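Preguntas frecuentes sobre Dramow, nuestro método para aprender a ordenar una mesa

¿Qué es Dramow?
Es un método de aprendizaje por imitación en el que la política decide primero a qué objeto atender y solo después calcula el movimiento del brazo. Lo desarrollamos en el laboratorio Raveck, ¡y todavía nos sorprende lo mucho que cambia las cosas separar esas dos decisiones!

¿Con qué datos se entrena?
Con 1018 demostraciones teleoperadas, repartidas en 18 tareas de mesa. Usamos objetos corrientes: un plato azul claro, unas tijeras de mango rojo, un destornillador, cajitas de cartón. El destornillador nos encanta como caso de prueba, por lo fino del vástago y lo mucho que cambia de aspecto según el ángulo.

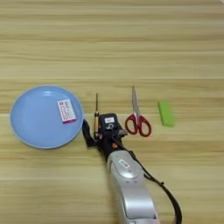
¿Cuántas demostraciones hacen falta para una tarea nueva?
Partiendo del modelo ya entrenado, con 300 hemos tenido suficiente en todas las que hemos probado. Con menos también aprende algo, pero empieza a dudar entre objetos vecinos - sobre todo cuando están muy juntos.

¿Por qué insistís tanto en la vista desde la cabeza?
Porque es ahí donde el método gana más. La pinza negra y el antebrazo plateado ocupan buena parte de la vista, justo al lado del plato y de las tijeras, y la política tiene que seguir sabiendo qué hay en la mesa. Dramow guarda una memoria de 2 segundos con las posiciones estimadas, y eso ayuda muchísimo con las oclusiones.

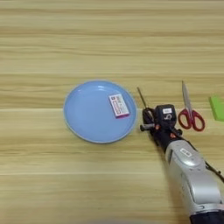 Jalen Ferreira
Investigador en aprendizaje robótico, Raveck

¿Funciona con otras pinzas?
Lo hemos probado con la pinza Dreslow y va bien tras un ajuste corto. Con manos de varios dedos aún no, aunque Amos Pruitt está en ello y las primeras curvas pintan estupendamente.

¿Dónde falla?
En objetos transparentes y en pilas. También le cuesta soltar piezas muy ligeras.

¿Puedo usar el código?
Sí, está en el repositorio Hervieu junto con los pesos. Los datos completos se publicarán en marzo.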